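De : Kamrul Howlader
À : liste cellules-bimanuelles
Date : 4 mai 2022
Objet : Re: Règle 7 (transfert entre bras), proposition de rédaction

Bonjour,

Réponse dans le corps du message. J'ai relu la version de travail du guide avec en regard les relevés du poste Sultana.

Mahfuz Hettiarachchi a écrit :
> La règle 7 dit seulement que « l'opérateur évite toute collision
> entre les bras ». C'est inapplicable en revue : on ne sait pas ce
> qu'il faut vérifier. Je propose une zone d'exclusion fixe au-dessus
> du plateau, un seul bras admis à la fois, et un rejet automatique
> de l'épisode en cas de double présence.
> Autre point : faut-il imposer une position de départ des flacons ?
> Chez Plisine ils le font, chez Altel non.

Sur le premier point, d'accord pour le constat, pas pour le rejet automatique. Sur 132 épisodes relus, 13 seraient écartés par la zone fixe alors que les deux pinces ne se gênent à aucun moment.
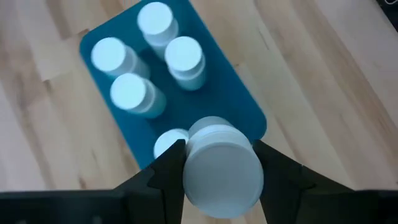
La prise elle-même devrait faire l'objet d'un alinéa séparé. Le texte actuel parle de « saisie stable » sans critère. Je proposerais : un doigt de chaque côté de l'objet, couvercle non recouvert par les doigts, aucun appui sur un objet voisin. Le deuxième critère est vérifiable directement depuis la caméra de poignet ; dans la prise ci-dessus, la face ronde du couvercle reste lisible alors que le récipient est incliné entre les doigts. L'inclinaison ne serait pas un motif de rejet à ce stade, seulement une annotation. Le troisième critère est plus délicat, le récipient tenu masquant en partie celui qui se trouve derrière. Il faudra donc croiser avec la vue de tête.

Pour la position de départ, je ne suis pas favorable à un gabarit imposé. Il simplifie la revue mais réduit la variété des données, et le guide demande le contraire à la section précédente. En revanche, la répartition entre le plateau et la table doit être consignée avant l'enregistrement, avec un vocabulaire fermé : « sur plateau », « hors plateau », « en pince ».

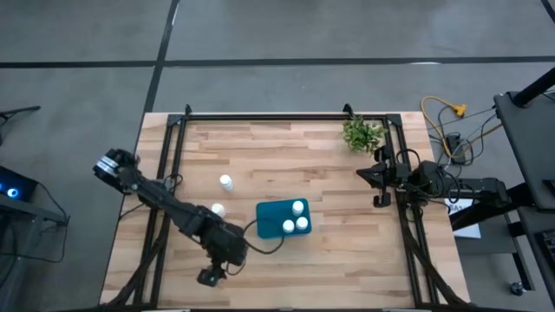 Poste Sultana, vue de tête : trois récipients sur le plateau, deux sur le bois à gauche.

Cette répartition serait codée 3/2/0. Le champ est obligatoire dans le format Mernska, mais beaucoup de fiches arrivent avec la valeur par défaut. Je suggère que l'outil refuse l'enregistrement tant que le champ n'a pas été modifié ou confirmé.

Revenons à la règle 7. Rédaction proposée :

7.1 Un bras est dit actif lorsque sa pince se trouve à l'aplomb du plateau ou d'un objet à manipuler.
7.2 Le bras non actif garde la pince hors de l'emprise du plateau.
7.3 Les deux bras peuvent être actifs si la tâche déclarée le prévoit – transfert, maintien, ouverture.
7.4 Toute double présence non déclarée est annotée. Le rejet est décidé en revue.

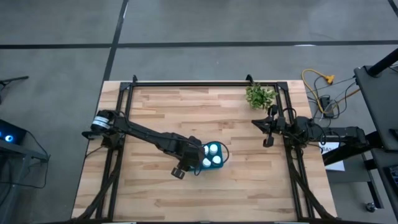
Le point 7.2 ne fixe volontairement aucune distance. La première version exigeait un écart entre pinces qu'aucun relecteur ne pouvait mesurer sur une vue unique. L'emprise du plateau, elle, se juge à l'œil.

Reste la question des câbles, absente du guide. J'ajouterais un 7.5 : la boucle de câble du poignet ne doit ni toucher les objets ni passer entre la pince et l'objet visé. Contrôle à faire en début de série, bras amené aux deux extrémités du plateau.

Enfin, la règle 9 (environnement) traite ensemble l'éclairage, le sol et les personnes. Je la scinderais. L'éclairage relève de la qualité d'image, les deux autres de la sécurité et de la vie privée, avec des responsables différents.

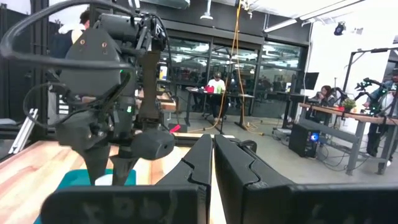
Pour les personnes, la rédaction minimale serait : information préalable de tous les occupants du local, floutage des visages avant diffusion hors de l'équipe, y compris derrière une cloison vitrée. Les caméras de poignet sont à traiter comme les autres. La version actuelle ne cite que la caméra de tête et c'est une lacune.

Je peux fournir un texte consolidé des règles 7 et 9. Merci d'envoyer les objections sur la liste et pas en privé, la version de septembre doit pouvoir renvoyer aux archives.

Kamrul Howlader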